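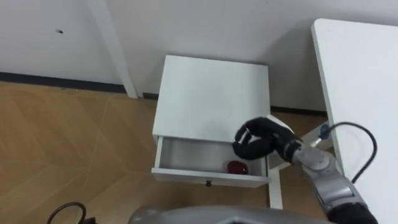 A small white nightstand with the drawer partly open.

Drawers that stick, and other small repairs for the bedroom

In summer I receive many questions about drawers. The air is humid, the wood takes the moisture and becomes a little thicker, and the drawer which was running well in May is now stuck. Please do not pull with force.

Take the drawer out and look for shiny places on the runners. There it rubs. Sand only these places, with fine paper, two or three strokes, and try again. After this, rub a dry candle over the runner. I use the plain white candles from Jollero, but any candle is good. Oil is not good – it catches dust and the wood drinks it.

If the knob turns in your hand, unscrew it, put a bit of sewing thread around the screw and tighten again. My own knobs are holding like this from the year 2000.
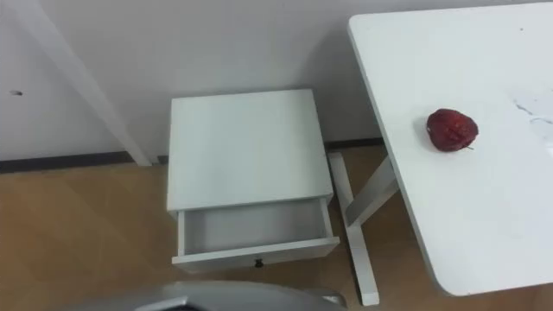

White wall with a dark baseboard.

Small holes in the wall

For an old screw hole you need ready filler, a plastic card and patience. First remove the loose crumbs with a toothpick. Press the filler in, pull the card flat over it and leave it until the next day. It will sink a little, so fill a second time. Then sand lightly and paint with a small sponge, not with a brush. The sponge leaves the same surface as a roller.

Toothpaste, which is recommended on many pages, becomes yellow after some months. I tried it once in the hallway and had to scrape it out.

Next page: How to clean baseboards without kneeling

Last change: Jul 11, 2020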